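In Praise of the Boring Sky

I want to make a case for the gray sky. I mean the pale, milky kind, with the sun somewhere behind it like a lamp behind a bedsheet, the kind people glance at on their way to the car and call "nothing out there today." I love that sky. I have loved it for years and I have been quiet about it for too long!

It started with a bus stop. When I moved to Londside I took a job at a packing company called Lorker, out past the rail yard, and the bus that brought me home let me off at the edge of a big flat field with the works buildings on the far side of it. The connecting bus came when it felt like it. So I stood there, most evenings, for anywhere from six minutes to the better part of an hour, facing west, with nothing to look at except the sky and the dark uneven line where it met the ground.

For the first month I looked at my phone. Then my phone died one evening in March, and I looked up, and I have more or less been looking up ever since.

People who like skies tend to like the same ones. Sunsets, of course. Thunderheads. The big blue October afternoon with one fat white cloud parked in it. I have no quarrel with any of these — I will run outside in my socks for a good thunderhead — but they do all the work for you. A sunset grabs you by the collar. Everybody on the street sees it, everybody stops, everybody says "wow," and in ten minutes it has gone and everybody goes in to dinner. You don't have to bring anything to it.

A gray sky asks you to bring a little something. You have to stand there for a bit. At first it looks like one color, wall to wall, as if somebody had rolled it on. Give it a minute and you start finding the seams. One side is heavier than the other. There's a brighter place, and the brightness doesn't stop anywhere, it just thins out until you notice you're looking at plain gray again and can't say where the change happened. I have tried so many times to find that line! I will start at the bright part and move my eyes slowly outward, telling myself that this time I'll catch it, and I never do.

My friend Signe Ravn paints, and she was the first person I ever confessed this to. I thought she would laugh. She went to the back room and came out with a shoebox of little cards, each one painted a single flat gray, and laid them out on her kitchen table. There were sixty of them, all mixed from that same winter's skies. Side by side they were pink and green and lilac and a sort of oatmeal. One was so blue I accused her of cheating. She held it up to the window on its own and it went straight back to gray.

That shoebox changed how I look at everything, and I'm still a bit giddy about it. We use one small word for all of that. If you told a gardener that the whole yard was "plant color," she'd think you were unwell.

Now, I know the arguments against. I live with one of them. Américo Caldeira, my husband, grew up somewhere with a great deal of sun and considers an overcast day a personal insult. He says that light matters, that bodies need it, that by the end of February he feels like something left in a drawer. I don't dispute any of it. When the clouds sit down on us for three weeks I get heavy too. I'm not asking anyone to be cheerful about the weather. If gray skies make you miserable, you have every right to be miserable, and please buy the good lamp.

My complaint is a smaller one. We've let the mood stand in for the looking. We decide from under the covers what kind of day it is, from the color of the light on the ceiling, and after that we don't check. Américo will tell me at breakfast that it's horrible out, and he'll be facing the toaster.

And I think there's something a little snobbish in how we rank these things, as if the sky had to put on a show before it earned our attention. We don't treat other things we love that way. I don't wait for my kitchen table to do something remarkable. I like the scratches in it. I like where the mug goes. A good deal of what makes a place feel like home is stuff that would never make it onto a calendar.

Which brings me to skylines, because half the pleasure of a pale sky is what it does to everything underneath.

In full sun, a row of buildings is a crowd of details. You see the rust, the signs, the vents, the one broken window. You read it more than you look at it. Put a bright haze behind the same row and all of that drops away and you get shapes. The trees turn into one big soft lump. A shed becomes a long flat bar. Something you've walked past a hundred times without a thought suddenly has an outline, and the outline is strange and good. I did not know, until I'd stood at that bus stop for a season, that the ugliest building at the works had a beautiful top edge.

Fasil Adugna, who drove that connecting bus and eventually forgave me for missing it while standing right in front of it, told me he steered by those shapes on hazy mornings. He'd never learned what half the buildings were for. There was the one he called the loaf, and the one he called the chair, and when the loaf slid behind the chair it was time to start braking for the turn. I had been calling the loaf "the hippo." We argued about it for the whole ride, and I still think I'm right.

I love that two people can share a horizon for years and have entirely different animals living on it.

The industrial edge of a town gets this treatment best of all, and I'd put it up against any mountain range. Mountains are lovely, but they do slope in a fairly predictable way. A works skyline does whatever it likes. It goes flat for a long stretch, then there's a big block up on legs, then a thin upright thing with no obvious reason to be there, then a jumble. And my favorite part is the gaps! When a structure is open underneath and a strip of white sky comes through below it, the whole heavy business looks as though it's been lifted an inch off the ground. I could look at that strip for an hour. I have, in fact, looked at that strip for an hour, on the evening the bus broke down at Araya.
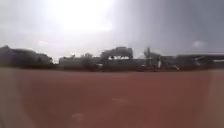
I bring up trees next because people always want to keep them separate, nature over here and sheds over there, and a hazy day won't let you. Against a bright enough background a treetop and a rooftop are made of the same dark stuff. They lean on each other. You get a clump of leaves sitting on a flat roof like a hat, when the tree could be a good long way behind it. I find this so cheering. All day long we're told which parts of a town are worth looking at and which parts are just where things get made or stored, and then the haze comes along and makes one line of it.

Gemechu Endale, who ran the loading dock when I was at Lorker and who never once agreed with me about anything, says I only like gray skies because I've learned to make up stories about them. Give him a clear day, he says, where a thing looks like the thing it is. I've thought about that a lot. I think he has a point about me, and I think he's wrong about the sky. On a clear day I know what everything is and I stop. On a hazy one I keep looking. I don't see what's so honest about stopping.

He also pointed out that I've never taken a decent photograph of one, and there he has me. They come out flat, or the bright part swallows everything, or the low clouds I was so excited about turn into smudges you'd try to wipe off the screen. I've got 100 of them on an old phone and I don't think I could pay anyone to scroll through. I go on taking them. I like the smudges. A cloud that can hardly be told from the sky it's in seems to me a wonderful thing to have noticed, and a bad picture of it is still proof that I was standing there.

If you want to try this, you need very little. Find a spot with a wide view and something low and lumpy along the bottom of it. A parking lot is fine. The top level of the garage on Tirka Street is spectacular, and so is the fence behind almost any supermarket. Go when it's bright and overcast together, late morning or the middle of the afternoon, and don't look straight at the place where the sun is, even with cloud over it. Look off to one side and let it spread. Then compare left with right. They're hardly ever the same, and once you've seen which side is darker you'll start seeing it from every window for the rest of the day.

Take a kid, if you've got one to hand. My neighbor Palesa Fourie walks hers to school across the same field I used to wait beside, and her daughter has started grading the mornings out of 13. I have no idea why 13. Blue skies mostly get a four, because, she says, they're empty. The highest mark so far went to a morning so pale and thick that the works had nearly disappeared, with only the tallest bits still showing. She gave it a twelve and a half and wanted to know who was holding them up.

I don't take that bus anymore. Lorker moved its packing floor across town, and my new route has a proper shelter with a roof and a back wall, very comfortable, and you can't see a thing from inside it. So I stand out in front. Américo came along last week, collar up, grumbling, and after a while he said the bit over by the water tower was sort of yellow.

"Sort of," I said, and we missed the 4:60, which is what he calls the five o'clock, because it's never on time.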